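The house with the long table
Posted in December by Kenneth Cowie
Print | E-mail this post

I promised myself I would not get sucked into another season of Plultura, and I want it on the record that I lasted until the second episode. My sister called me during the first one to ask whether I was watching, and I said no, and she said "well, you're missing the bread thing," and of course after that I had to know what the bread thing was.

For those of you who have better things to do with your evenings (I admire you, I do), Plultura is the one where strangers share a big house by a lake and have to run it like a little village. They vote on who cooks, who gets the good bedroom, who goes out to feed the ducks at six in the morning. Every week somebody goes home, and there is a lot of crying next to suitcases. The bread thing was that the baker in the group, a tall, soft-spoken fellow everybody calls Onow, had made ten loaves for the week and woke up to find four of them gone. He didn't shout. He stood in the kitchen in his slippers and said, "I only would have liked to be asked." I felt that one all the way down to my socks.

I've been watching this sort of television for longer than I care to admit. My wife and I started with the very early ones, when the contestants were mostly bored and the big excitement of the week was somebody shaving a beard. They let people just sit there! You could watch two grown adults talk over how to boil an egg for what felt like a whole evening, and by the end you knew them. These days every hour has to have a task and a twist and a sting of music, and I do sometimes miss the eggs.

This week's task, though, was a good one. The housemates had to put on a dinner party without speaking, start to finish, four courses, and every word cost them money from the grocery budget. They started with 468 dollars. By the soup they were doing fine, lots of pointing and waving of ladles, and then Pietrzak dropped a serving dish on her own foot and said a word that the network covered up with a duck noise. After that the whole table went to pieces. There was giggling, and then there was talking, and then there was a full argument about whether a hum counts as a word. They finished with 177 dollars to feed everybody for the week, and I don't believe I've laughed that hard since my brother-in-law's wedding toast. 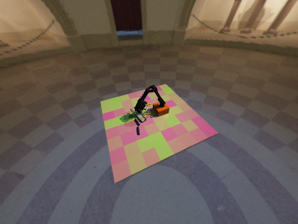
A black arm on an orange block, pink and green tiles underneath.

I should say something about Pietrzak, because I know she is not popular. My inbox is proof of that. People find her bossy, and she is bossy, there's no getting around it. But go back and look at who washes the pots. Look at who sat up with the young one, the college kid, on the night he was homesick and wanted to walk out. I think she is somebody who has run a household for a long time and doesn't know how to stop, and I have known and loved several women like that (one of them raised me).

The romance I care less about. The show is pushing it awfully hard, with the slow piano every time those two reach for the same mug, and I'm afraid I only see two tired people who want coffee. My sister disagrees and has already picked out what she'd wear to the wedding. We have a pie riding on it.

As for who goes home next, I have Onow safe, because you can't send away the man who makes the bread. I think it will be the magician. He's pleasant enough, but he has done the same trick with the scarf three times now and the ducks seem to be the only ones still enjoying it.

A reader named Plilness wrote to ask whether I think these shows will still be running in 2044. I hope so! I'll be very old and very opinionated, and I expect I'll be in this same chair with the afghan over my knees, complaining that the new ones aren't as good as the one with the bread.

Next episode is on at eight. I'm making chili, and I'm not answering the phone until the credits, so Sis, if you're reading this, please hold your thoughts until nine.

Print | E-mail this post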